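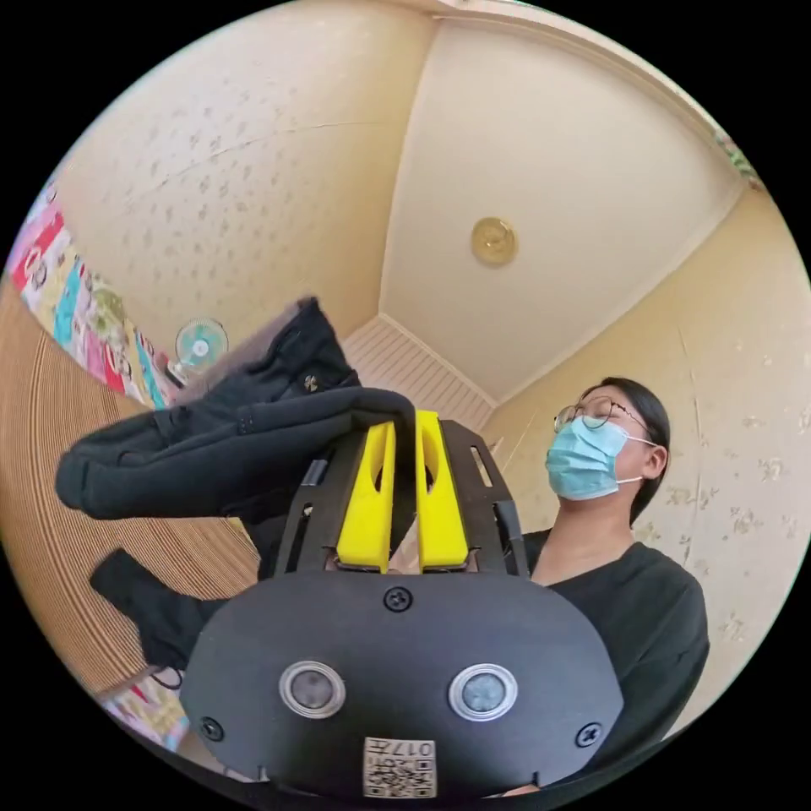 1/ Notes on black sweatshirts, October edition. Weighed the three heaviest on the kitchen scale before putting them away for the month: 319 g, 300 g, 228 g. The light one is a windbreaker by any fair standard, but the label says fleece.

2/ Black on black is a sorting problem. Under a warm bulb, navy and charcoal also pass for black. I switched the bedroom to a cooler bulb and stopped misfiling things.

3/ Drawstrings: even up both ends and tie a loose overhand knot before the wash. A cord that retreats into the channel costs ten minutes and a safety pin.

4/ Snaps get closed before folding. An open snap catches on knit, and the Serow pullover has the pulled thread to show for it.

5/ Folding goes on the bed, since the desk is too narrow for a full sleeve span. Front down, sleeves straight across the back, sides in to the shoulder seam, then thirds from the hem.

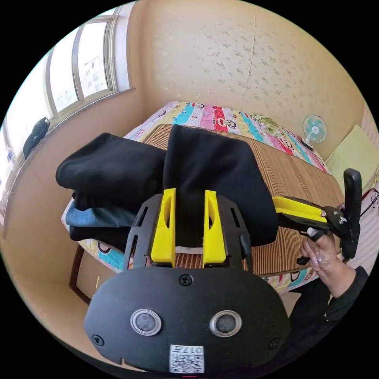 6/ Hoods: fold flat onto the back before the first side comes in. Rolling the hood inside gives a lump, and the stack leans by the fourth garment.

7/ Dark fabric shows every bit of lint. I do one pass with a roller after folding, outer faces only. Kenta Ichikawa does his before folding and gets through nearly twice the sheets.

8/ Storage is one Hennessy drawer, items on edge, thickest at the back. Total weight in the drawer is 1112 g, and the runners still slide fine.

9/ Next up is the sock drawer. No method yet.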